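The citadel is only as good as its radio

Most merchant ships that pass through high-risk waters now have a citadel, a strong room where the crew can lock themselves in if boarders reach the deck. Owners like citadels. They are cheap next to an armed team, they need no licences in port, and they look well on an insurance form. My view is that the form asks the wrong questions. It asks about steel, bolts and door frames, and says very little about whether anyone inside can talk to anyone outside.

A naval force will rarely board a ship unless it knows that every member of the crew is accounted for behind the door. Without a two-way link, that cannot be confirmed. The crew is then sitting in a locked room with water for three days, and the boarders have the rest of the ship.

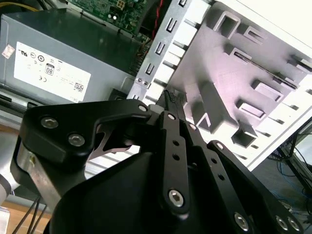
What the survey leaves out

The usual survey sheet used at Bridevgate gives 30 points to the structure and two to communications. Both of those can be earned by showing that a satellite handset is kept in the room. The sheet does not ask for a call to be made. A handset with no outside aerial will not work behind steel plate, and an aerial run up the funnel casing is often the first cable to be cut — or to rot.

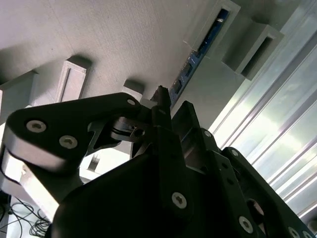

Silver hex-socket screws on black plates

The Gape coastal scheme does slightly better. It wants a fixed aerial, a spare on a separate cable route, and a battery apart from the ship's main supply. A second cable run of 200 metres is not a large item on a ship's budget. I would add a monthly test call from inside with the door shut and the main supply off, timed and logged. The log should go to the insurer, who has a reason to read it.
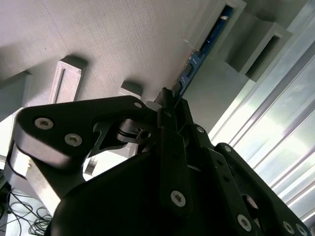
Curkside, October

Two objections came up when I put this to operators here. The first is that test calls take up crew time. They do, by a few minutes a month. The second is that a failed test creates a written record of a fault, which could count against the owner later. I find this harder to respect. A fault that goes unrecorded is still there when the door closes, and the master is the one who has to deal with it.

Armed guards do not remove the need. Over 1,000 tonnes of steel between a guard and the engine room makes for poor handheld signals, and a team driven back inside depends on the same link as everyone else. 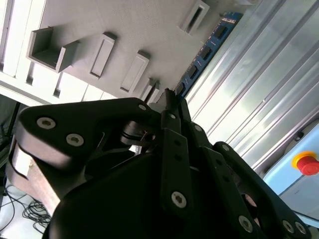 Avberg replied that the monthly call should be left to the master, as a fixed rule would be met on paper and skipped at sea, and that money for a second aerial would be better spent on lookouts. I agree about lookouts. On the rule, a call leaves a record at the receiving station, so it is fairly hard to meet on paper alone. The survey sheet should be changed first, with at least ten points moved from structure to communications, and premiums can follow.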